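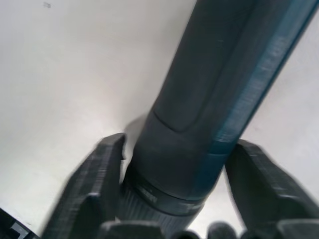 Cell Attendant, Returns Bench
Zuccaro, Clomden site
Full time, day shift. Posted 2022-02-02.

Until last July this job was called Returns Sorter, and it consisted of picking up 817 things a shift, turning each one over, and putting it down somewhere else. Two arms do most of the picking up now. They don't get sore wrists, and they have yet to ask about parking. They do get confused, frequently, and that is where you come in.

What you'd do:

Run two cells on the returns bench. Clear jams, swap worn fingers, and take over by hand when an arm has tried the same item three times and is clearly going to try a fourth.

Decide what the item is when the software (Lilora) would prefer not to say. Round things are its weak spot. So are shiny things, and anything in a bag.

Write down what went wrong in words another person can use. "Arm being weird" has been used 97 times in the log and we would like to retire it.

Tell us when the targets are silly. The last set was changed after the bench crew complained, so this does work, slowly.

What you'd need:

Steady hands, decent patience, and the ability to lift 35 pounds. No coding. If you have worked a bench, a kitchen line or a busy front counter, you know most of this already. We train on the arms for two weeks, paid at full rate.

What has changed, so you hear it from us first: the bench crew is smaller than it was. People moved to repair and to packing, and a couple left. There is less lifting and more standing around watching — some people find that restful and some find it maddening. Breaks are still breaks. The arms stop when the cell is unattended, so please don't feel bad for them.

You would report to Arturo Gentile, who sorted by hand for years and is still faster than either cell on a good morning. He will mention this.

To apply, send a resume or a plain paragraph about your last job to Kirsty Greenwood in the Clomden office. Walk-ins are fine before noon. Anyone who applied through the old Zilluvent portal should apply again, as it ate everything.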